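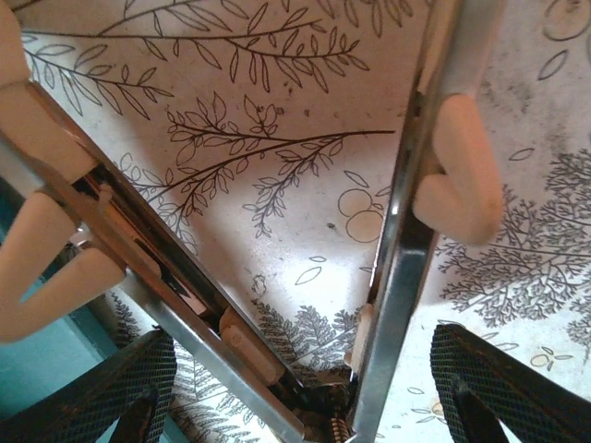 Community > Neldale > News

Toy bakery sets to go out on loan in Neldale

7th March
By the Neldale news desk
1 min read

Families in Neldale will be able to borrow a pretend bakery from the Urico toy library starting this month. The library has put together 21 sets, each with toy pastries, a tray, a paper bag with handles and a printed tablecloth.

The sets were paid for by Bavanus, a local housewares store, which gave $1,000 toward the project in January. They are meant for children ages three and up and can be kept for 21 days at a time.

The pastries include croissants, sugar-topped buns and a ring cake. Children can lay them out on the tray, take orders and pack them in the bag for a customer.
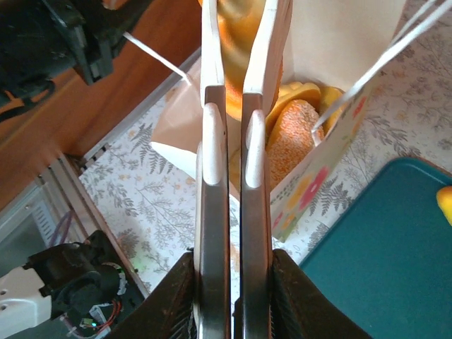 One parent, who tried a set at the Minami Street branch, said her son spent most of the morning selling her the same croissant, and that she would like to see a bread set next.

Bags are expected to wear out before anything else in the kit, and the library is keeping some 90 spares at the front desk. Torn ones can be swapped at no charge.

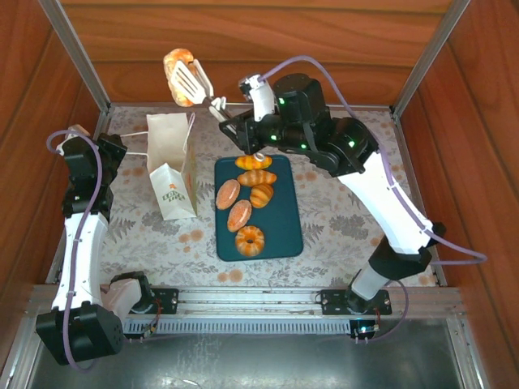
Tablecloths should come back with the set but do not need to be washed first. Missing pastries should be reported when the set is returned.

The library has 215 member families. Sets can be reserved at the desk or by phone, one per household.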